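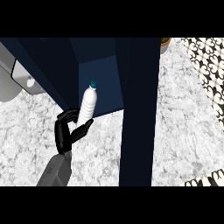

Does the Pretier simulation kit work with a hand other than the one it ships with?
It works with any hand you can supply a joint file for, but grasp tuning is only included for the stock hand.

That is the short version of what Tetard told me. Nerea asked for more on the trial licence, so I'm replying to the whole list.

On March 12, 2024, Nerea Bermúdez wrote:
> Has anyone used the kitchen package for bottle and cupboard tasks? We
> have a small budget and I'd like to know what the licence covers
> before I ask for a quote.
> Nerea

The trial licence runs for 35 days and costs $500, which comes off the price if you buy. The full licence is $800 per seat. Both include the kitchen scenes, with the navy cabinets and the marble, and the single-arm bottle task. You can recolour the cabinets, but the catalogue of objects is fixed in the trial. 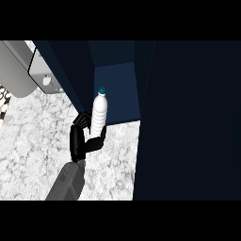
Support is by email only. I sent five questions in February and had answers to four of them. The one still open is about contact friction on ribbed plastic - the default value is not documented anywhere I could find. Iker Barrios has written his own settings file and is willing to share it off list.

My view is that the trial is fair value if you already have someone who can write the task scripts. If you don't, ask Tetard for a quote on set-up labour first, as it's billed separately.

Volodymyr Kravchuk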